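Reading time: 2 min

Cable management

Cable management is the routing, support and labelling of electrical and data cables in buildings, furniture and equipment. Common products include trunking, trays and ties – the choice depends on load, access and colour coding.

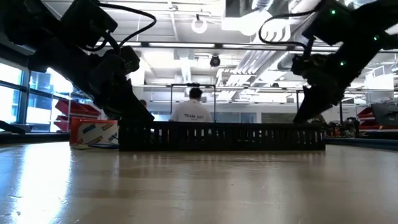 Trays and trunking

Trays leave cables open to the air, while trunking encloses them. Flat strips and covers are sold in several widths.

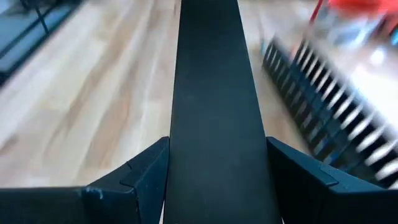
Labels are normally fixed at both ends of a run. Spare capacity is left for later additions – 17 per cent in the Panasiuk guide of 2000.

Contact | © Stilutent | Back to top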